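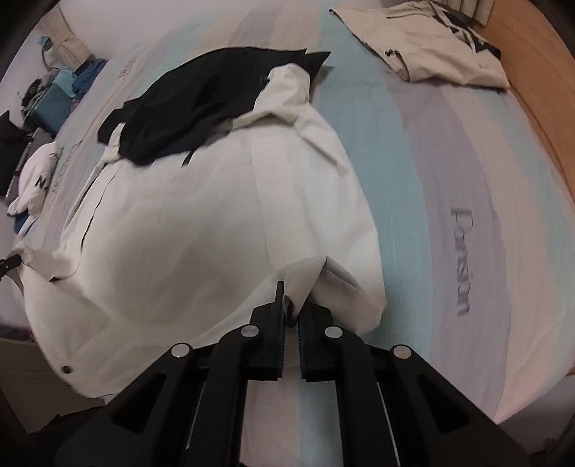
Perguntas frequentes das famílias: almoços, autocarro e atividades da tarde

Como marco o almoço do meu filho?
As marcações fazem-se na aplicação Yoo, até às 9h30 do próprio dia. Sabemos que as manhãs são uma correria (as nossas também!), por isso, se falhar a hora, ligue para a secretaria e tentamos arranjar mais um prato.

A que horas abre a escola?
O portão abre às 7h45 e há sempre alguém no átrio para receber os mais pequenos. As aulas do primeiro ciclo começam às 9h.

O autocarro passa em Loltside?
Passa, sim, e também em Brudville, junto à farmácia. A carreira da escola é a 88 e tem lugar para quem se inscreveu até ao fim de julho. Quem chegou depois fica em lista de espera, mas costumam abrir vagas logo nas primeiras semanas.

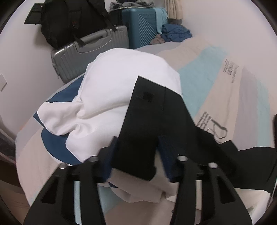

Os irmãos podem ir juntos?
Claro que podem, e até gostamos que vão! Basta escrever o nome dos dois na mesma ficha.

Que clubes há este ano?
Xadrez, coro, horta e o clube de leitura Esileck, que no ano passado leu 200 livros entre todos e ainda pediu mais. Cada clube recebe 12 alunos por período, e a inscrição renova-se no Natal e na Páscoa.

O meu filho pode experimentar antes de se inscrever?
Pode vir a duas sessões sem compromisso nenhum. Há crianças que juram detestar coro e depois cantam o caminho inteiro até casa.

Com quem falo se tiver outra dúvida?
Com a professora Yeshi Abera, que coordena as tardes e atende na sala ao lado da biblioteca, das 16h às 17h30. Também pode telefonar para a secretaria e pedir a extensão 988.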